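Grellwood Ballpark – Pre-Tournament Field Inspection, Field 2
Inspector: Kadir Baysal. Walked Wednesday, gates closed.

1. Backstop netting – PASS. Two frayed ties behind the plate replaced.
2. Outfield fence, padding – PASS WITH COMMENT. Cap missing near the left field pole. Tape is acceptable for pool play only.
3. Bases and anchors – FAIL. Second base anchor sits above grade. Reset and recheck before first pitch.
4. Mound and plate – PASS. Clay repacked, landing area level. 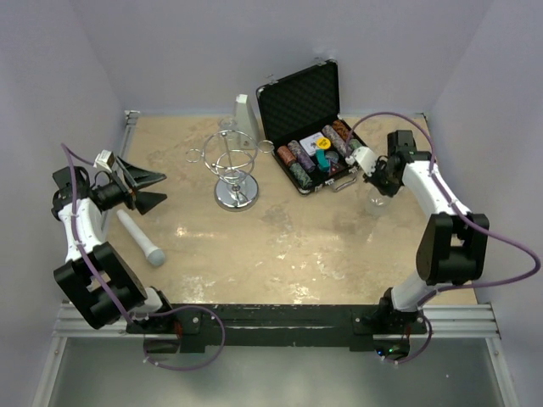
Two arms on a black crossbar, marble-look work surface.

5. Dugout rails and bench bolts – PASS WITH COMMENT. Third base side, one bolt loose. Tightened on site.
6. Bleachers – PASS. Posted limit is 800. Keep both aisles clear.
7. Lights – PASS WITH COMMENT. 30 of 33 lamps working. Day games may go ahead; night games wait on Rathnayake Electric.
8. First aid and AED – PASS. Pads in date. Cabinet key is on hook 718 in the scorer's booth.

Recheck of item 3 to be signed by the umpire crew chief.

Grellwood Ballpark Operations | Contact the field office | Back to top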